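Wolidstead robots learn to share the carryout

WOLIDSTEAD, May. The Mollel group at Wolidstead released results today on Bellis, a training method for two-armed robots facing small paper bags, an opponent the field has tended to underrate.

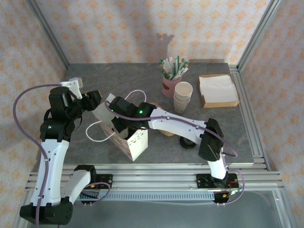 Bellis learned from 1,635 human-guided runs, recorded over 45 days at the Drakatgate lab. Its main idea is modest: each arm predicts the other's next move before making its own. In testing, collisions between arms fell 32 percent. Torn handles were logged separately, at some length.

Code and data will be posted in June.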